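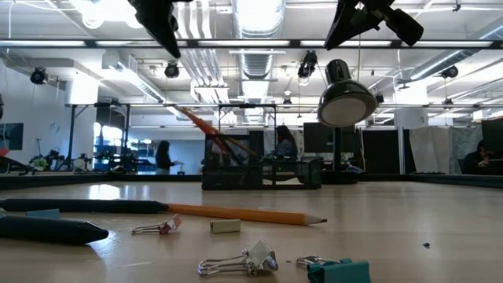
4 January 2024

First day back and the bench pens have wandered off again, so this is in pencil — apologies to whoever types it up.

Picked up the Prukthorpe ink job where I left it in October. The oak gall batch I'd put away in the cupboard has gone a lovely deep black on the Stougaard paper, much better than I'd hoped! On the cheap pad it still feathers like mad, mostly on the downstrokes. I tried a bit more gum arabic (3 drops to the small jar) and that calmed it down, though the nib started to drag after half a page.

Weighed out the iron sulphate for the next lot, 170 g, and that's the last of the tub. The Brastville people want a sample before they order labels, and they're talking about some 4,000 of them, so I'd like the fading test going first. Strips are taped up in the south window, half of each one covered with card. Please don't move them, even if the blind gets stuck.

Still to do: rinse the muslin, find the other funnel, ask whether Femura can send the finer gum. Jar lids are soaking in the left sink.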